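4. Folding as a test of household readiness

4.1 Why we chose garments

In the previous section we discussed the floor-cleaning and dish-sorting tasks. In both of them the objects keep their shape when they are moved, and this makes the planning much easier. Clothing is different. A T-shirt has no fixed shape, it hides parts of itself when it is folded, and a small error in the first grasp becomes a large error at the last fold. Haldane and Mészáros proposed in the Fuvcombe workshop notes that folding on a soft surface should be the minimum test before any machine is called ready for the home. We follow this proposal, with one change: our demonstrations are made on beds in lived-in rooms, among other clothes, and not on a laboratory table.

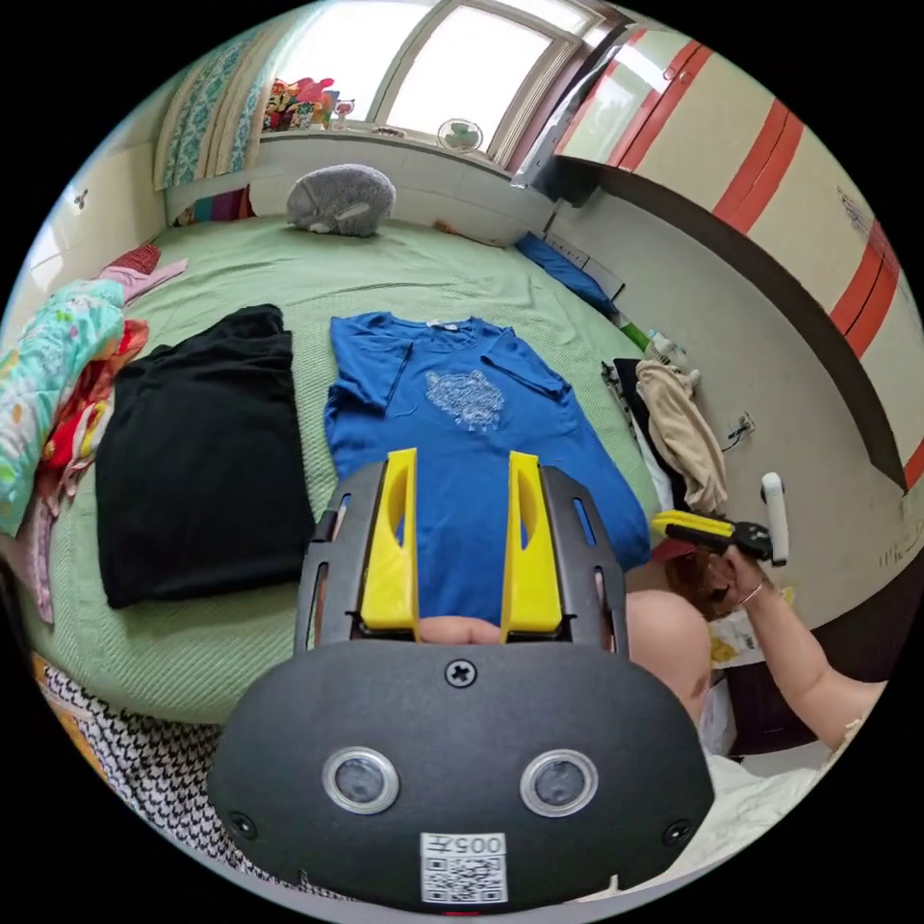 Can a machine fold a T-shirt in an ordinary bedroom today?

It can do so in part. Our policy completes a first fold in most attempts, but it seldom brings a shirt to a state which a person would put in a drawer without correction.

4.2 Demonstrations

The demonstrations were made by people who held a gripper in each hand and folded as they normally would. We collected 400 of them, and we removed 29 in which the garment left the view for a long time. No instruction was given on the order of folds. This was a point of discussion in our group: Bassey argued for a fixed order, which gives cleaner data, while Dalsgaard preferred to leave the choice free. We finally decided for the second option, and the cost of this decision is visible in the results. The policy sometimes hesitates between two ways of starting, and in the worst case it begins one and continues with the other.

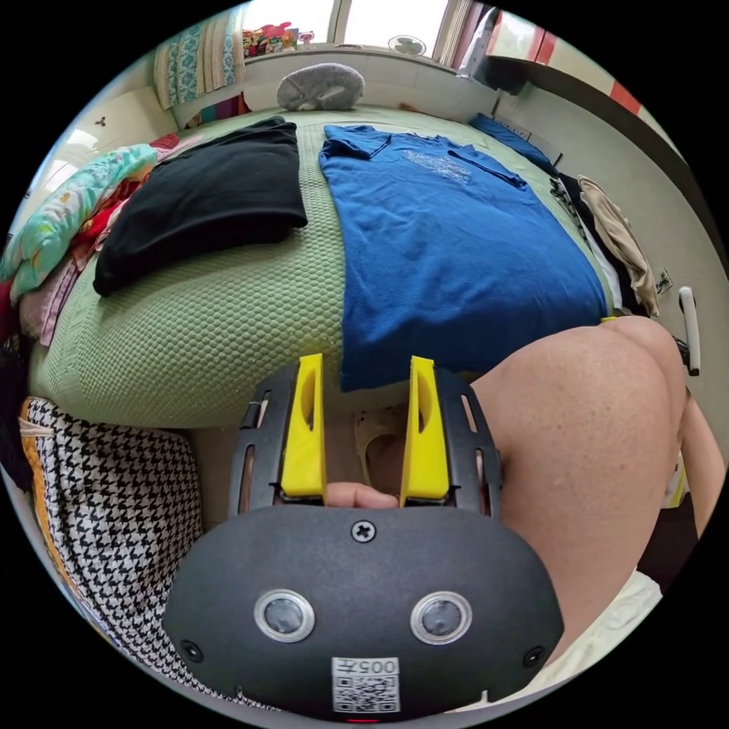 Hesitation of this kind was less frequent when the first contact was close to a sleeve. We think that a sleeve gives a strong visual cue about the direction of the shirt, whereas the middle of the fabric looks almost the same from every side. Dark garments were harder for the same reason - the folds produce little contrast and the edge is easily lost.

4.3 Intermediate states

A folding task is usually scored only at its end. We consider this too coarse, and we therefore divided each attempt into stages, each of which was judged by Imrie and one further rater. The stage that separates people from machines most clearly is the half-folded one.
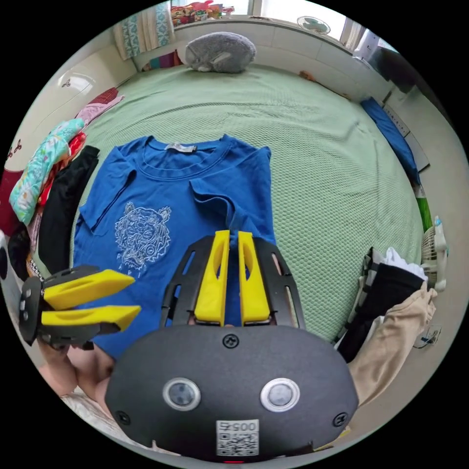

Progress at this stage cannot be judged from the outline of the garment alone. When one side of a shirt is turned inward and its sleeve overlaps the chest, while the other sleeve is still extended, the outline is irregular, and a system which compares it with a finished rectangle will report a failure. A human sees at once that the work is half done. Our stage classifier learned this distinction only after we added labels for each side separately. A printed chest graphic was of some help, as it shows where the centre line of the shirt should be, but plain garments do not offer it.

4.4 Results and limits

We ran 34 attempts with the trained policy on garments it had not seen before. In 5 of them the final fold was accepted by both raters without correction. The remaining attempts stopped mostly at the second side, where the cloth slipped or two layers were taken instead of one. The Laing baseline, which we repeated in the same rooms, did not pass the first side on any dark garment.
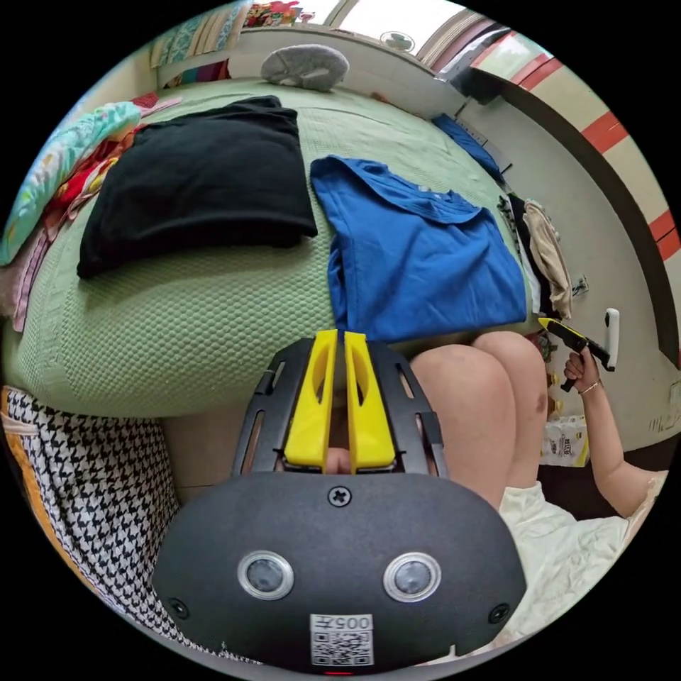
Figure 4. Demonstration setting with folded garments on the bed and a gripper in the demonstrator's right hand.

These numbers do not support the claim that domestic folding is solved. They show that single steps are within reach, and that the connection between steps is still weak. Two limits should be mentioned. First, all rooms had good light during the recordings, and we cannot say how the policy would behave in the evening. Second, our raters accepted small wrinkles, and a stricter household may not. A longer series at the Nostham site is planned for September, with towels and children's clothes added to the set.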